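Home Tickets My tickets Knowledge base Contact

Ticket 198: bin floor scuffed, blocks ending up against the side
Opened 29 July 2019
Status: open

Hi all, me again, sorry! I said I'd write this one up properly instead of grumbling over tea, so it goes on a bit.

It's about the grey metal bin, the open one we tip the narrow blocks into. We've had it from Reltero since June and on the whole I like it much better than the plastic tubs (they bowed in the middle and drove me up the wall). But I've got two niggles. The bottom is getting badly scuffed, and the blocks don't stay spread out when I tip them in. They slide, and sooner or later one ends up flat against a side wall, where it's a pain to get hold of the long edge.

What I've tried so far:

First go was simply tipping from lower down. It's quieter, and my ears thank you, but the blocks just landed in a heap and I had to stir them about by hand. Not much of a gain.

Second go, I wiped the floor of the bin with the Fluditness cleaner, in case it was a film of oil making them slide. The cloth came up filthy, so it needed doing anyway, but I tipped the same lot in afterwards and got one along the wall on the very first try.

Third go was a spirit level. The bin was sitting low on one side — a folded bit of card had gone missing from under the corner — so I packed it up again and checked it both ways. That did help, I think. Fewer of them are wandering off to the same side now.

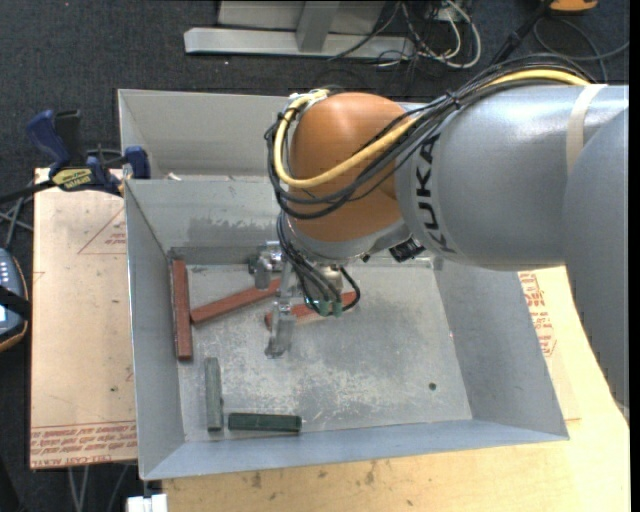

After that I went down to small loads, five blocks at a time, a mix of the reddish-brown and the green. Much nicer to work with. They've got room to lie at different angles and you can see what you're doing. I still get the odd one tucked in along the wall, though, so I wouldn't call it cured.

As for the scuffing, I've run my hand over it (glove on, don't fuss) and I can't feel a burr anywhere. It looks worse than it feels. My worry is more that it'll start marking the green blocks, as Pendus send those back if there's so much as a scratch on the long face.

So, what I'd like to ask for:

Could I have a thin liner for the bottom? Dankwa do a rubber one but it only comes in one size, and I'd have to trim 44 mm off the end. Happy to do that myself if someone lends me a decent knife.

Could the card under the corner be swapped for a proper foot? It'll only go missing again.

And is there any chance of a sloped strip along the side walls, just enough to stop a block lying flush? I can mock one up from offcuts if you'd like to see it first.

Update, same day, after lunch: did another 100 blocks in small loads with the bin levelled. Better than this morning, and I only had to stop and fish one out by hand a few times. Please leave the ticket open until the liner's sorted. I'll keep to small loads in the meantime.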